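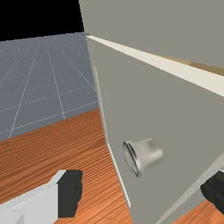

Setting up the Stesach door cell

Welcome, and thanks for stopping by! Start every session with the gripper open and the knob between the fingers, then load the scene with seed 3033.
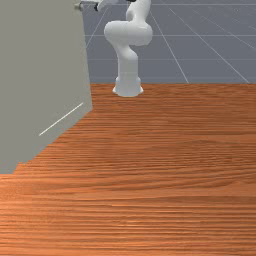

Arm base at the back of the table, cabinet side.

If the base drifts after a reload, re-pin it and run 2 dry passes - it's dull, I know, but please do both. 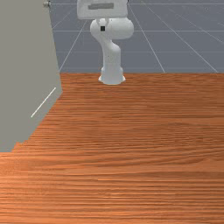 Gumstead, February

We reset the joint zeros and raised the knob friction a touch. Old configs still load.
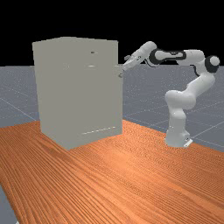
Rosalie Fankhauser: Could you save the hinge limits with the joint zeros? I lost mine on Wednesday.

Yes, gladly - they go in the same file now.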